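1/ Handheld gripper rules at Kastham, revised in May. Posting the ones people ask for.

2/ Label on the front plate, code facing the operator. Unlabeled units stay on the shelf.

3/ Check finger seating every 145 takes. Swap fingers at 1000, worn or not.

4/ Cloth tasks: pinch a corner or a folded edge – never mid-panel. Keep both tools above the sheet.

5/ Wipe lenses before each block of 14.

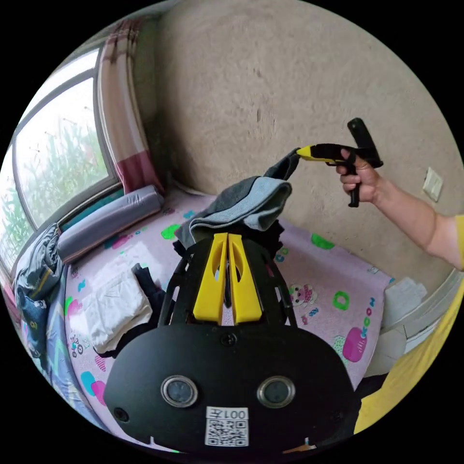
Cloth handling on a bed, unit 001左 in front.

6/ Log drops as drops. Do not trim them.

Filed under: Robotics > Standards & Practice
Last updated: May

Comments
Flemach: Does rule 3 cover the soft fingers?
Hutapea: 145 seems strict. We check at 783.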